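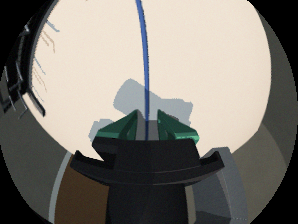
Gulldale Screen Audiences Project
Posted January 12, 2026

Figure 2. Blue cable between the green fingers of a gripper, above a cream tabletop. Computer rendering.

4. Reading aloud in the dark: what families told us about subtitles

We come now to the part of the study that gave us the most pleasure to write up, and we hope the reader will forgive us if we linger over it a little. The earlier sections dealt with ticket sales and session times at the Lightfoot cinema in Prarkis, and they leaned heavily on the booking records kept in Jinetex. Those records are good at telling us who bought which seat and when. They are no help at all with what went on in row F when a five-year-old wanted to know what the fox had just said.

As described in Section 3, each of the foreign-language animated features in the December season was shown in two versions, one dubbed into English and one in its original language with English subtitles. Households were handed a short questionnaire on the way out, along with a pencil (most of which came back). We collected 203 questionnaires. Ten were blank or filled in only on the first side, and we set these aside, leaving 193 for the analysis. One questionnaire stands for one household, however many people were in it, so a grandmother with four grandchildren counts the same as a father and his daughter. We thought hard about this and would probably do it differently another time.

Of these households, 70 had been to a subtitled session. We had expected nearly all of them to have older children, and many did, but there were more little ones than we had allowed for. A good number of parents had simply picked the time that suited the rest of their day and discovered the subtitles when the lights went down. Several were quite cross about it at first, and said so in the space for comments, and we have passed this on to the cinema, where the printed program now carries the word "subtitled" in larger type.

What interested us was how people managed. The commonest arrangement by far was whispering, with an adult reading the lines into a child's ear, and it seems to have been done in very different ways. Some parents read every word faithfully and came out hoarse. Others gave a kind of running summary ("she's sad because the boat's gone"), and a few admitted to making up the dull bits as they went along. One mother wrote that her son had corrected her twice from the pictures alone, and that she had stopped reading after that and let him get on with it. Older brothers and sisters were pressed into service too, sometimes willingly.

We asked whether the household would choose a subtitled session again if a dubbed one were offered at the same time, and 42 of the 70 said that they would. This was higher than any of us had guessed. It should be read with some care, as a family that had a miserable afternoon may well have hurried past the questionnaire table to find the car, and we have no way of hearing from them. Still, the comments that go with these answers are warm ones. People wrote about the voices, and about children going home and trying out the sounds of a language they had never heard before. A couple of respondents liked the quiet, by which we think they meant the quiet of everyone else's children concentrating.

The replies from the dubbed sessions were shorter and, on the whole, contented. Very few households mentioned the dubbing at all. Where they did, it was usually to praise a particular voice or to grumble that the songs had been left in the original language with no translation, so that the story seemed to go missing for three minutes at a time. We had not asked about songs and wish that we had. They came up often enough, in both groups, that we would give them a question of their own in any future survey.

There is one more point to make before we turn to the interviews. Neighbouring audiences did not seem to mind the whispering nearly as much as parents feared. Worry about disturbing other people was a favourite theme among those doing the reading, yet complaints about noise from anybody else were rare, and most of them concerned the wrappers on the licorice. Whether the same would hold at an evening screening, with fewer children in the room, we cannot say from these answers, and the interviews in Section 5 touch on it only briefly.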